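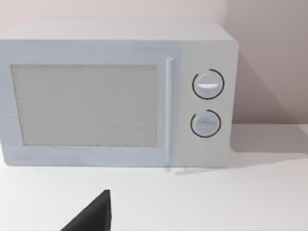

A plain white countertop microwave, the sort most of us have at home.

I have wanted to go to the open day at the Brodholm pottery works for years, and every October I find out about it the week after it has happened. This time I had it written on the calendar in red pen, and on the Wednesday I was on the early bus with a cheese roll in my bag and my good walking shoes on. The bus stops at the bottom of the hill, by the way, and the works is at the top. Nothing on the website mentions the hill.

If you don't know Brodholm, they make everyday tableware. Mugs, cereal bowls, side plates, those deep dishes you can do a crumble in. My mum had a set of the Tapia range in that mustardy yellow, and I still have three of the bowls and one chipped saucer that lives under a geranium. So I was already on their side before I got through the gate.

You get a sticker with your tour time on it. Mine was 11 o'clock, which left me enough time for a cup of tea in the canteen (very good, and served in a Tapia mug, which made me absurdly happy). Then we all trooped into the slip house, where the clay starts off. I had imagined big brown lumps, but it comes to them dry in sacks and gets mixed up with water in tanks until it looks like single cream. There is a smell to it, like a cellar after rain. Our guide let us put a finger in a bucket of the stuff and I went round for the next hour with a grey finger.

After that comes the casting room, and I could have stayed there all day. The plaster moulds stand in long rows and a woman walks along filling them from a hose, quick as you like, stopping each one dead level. The plaster drinks the water out of the clay, so a skin forms on the inside, and when it's thick enough they tip the rest away and you've got a jug. I asked how she knew when it was ready and she said she looks at it. Fair enough!

They don't cast the plates. Those are pressed on a machine that spins the clay and brings a shaped tool down on it, and the trimmings curl off like apple peel. It was too loud to hear much of what the guide was saying in there, so I can't tell you a great deal more, except that a man at the end was sponging the rims by hand and never once looked down at what he was doing. He was talking to his mate about guttering.

The kilns were warmer than I'd bargained for and I ended up carrying my coat for the rest of the tour. The big one is a tunnel, and the pots go through it on trolleys at a crawl. The whole firing takes 48 hours from one end to the other, and then it's all got to be glazed and go through again. When you think of what a mug costs in the shop, I'm surprised they make any money at all. On a busy day they'll put 3,000 pieces through, and the guide said that a good few of them end up on the seconds shelf for a pinhole or a speck you'd need glasses to find.

Glazing was the bit the children liked. There's a line where the mugs go past upside down and get a sort of waterfall over them, but the handled pieces in the Sukar range are still dipped by hand, with a pair of tongs, a twist of the wrist and out. The glaze goes on a dusty pink and comes out of the kiln dark green. Don't ask me how. It was explained, and I nodded.

The testing room was a surprise, and I only went in to get out of the queue for the loo. It's a little side room where they try to ruin the pots. They've got a dishwasher that runs all day long with the same plates in it, and a chart on the wall with fading patches of colour to compare them with. They knock cup handles with a weight on a string. They also talk you through what makes a dish safe for the microwave, which I had never really thought about beyond looking for the little symbol underneath. Apparently it's mostly a matter of how much water the clay can soak up. If a pot is a bit porous, or the glaze has cracked, water gets into the body, and that's when the mug comes out roasting and your tea is still lukewarm. I've got a mug at home that does exactly that, and I'd been blaming the tea. Anything with a gold or silver rim stays out altogether, of course, and the same goes for those old plates with a metallic line that you stop noticing after years of using them.

I had a go at decorating, too. You could pay a bit extra and paint a tile, and they'd post it on to you after firing. Mine was meant to be a heron. The little girl beside me asked if it was an umbrella, and having looked at it again I couldn't really argue. Hers was a very confident horse. The brushes were lovely and soft, though, and it was nice to sit down.

Lunch was my cheese roll on the wall outside, because the canteen queue was right out of the door by then. A hot food van would make such a difference and I put that on my feedback form. From the wall you look down over the canal and the old warehouses, and you can see the chimney of the first works. That one has been flats for a while now.

Then the seconds shop. Oh dear. I had promised myself one thing only. The shop is in the old packing shed, with straw still stuck between the floorboards, and everything is stacked on trestles with the price in chalk. Most of it was Sidance, which is their newer range, pale blue with a speckle. I wasn't sure about it from the pictures, but it's much nicer in the hand – there's a little dent for your thumb on the mug handle that I kept going back to. Get there early if you want matching sets. By the afternoon it was mainly lids.

I came away with 7 pieces: two Sidance mugs, a pie dish, a butter dish missing its knob (I'm going to glue a cork on it), and three Tapia bowls in a green they don't make any more, to go with mum's yellow ones. Wrapped in newspaper they weighed a ton, and I was extremely glad the bus stop was downhill.

A few bits and pieces if you're thinking of going. The tour has steps in two places, and there's a lift for one of them but you need to ask at the gate. Wear something that doesn't mind dust, as my black trousers were grey to the knee. The works is cash only for the tiles and takes cards in the shop, which seems the wrong way round to me. Dogs aren't allowed inside. Tour stickers are given out when you arrive and they can't be booked, so the later you turn up the longer you'll be sitting in the canteen.

The pie dish has already had an apple crumble in it, and I'm still waiting for the heron.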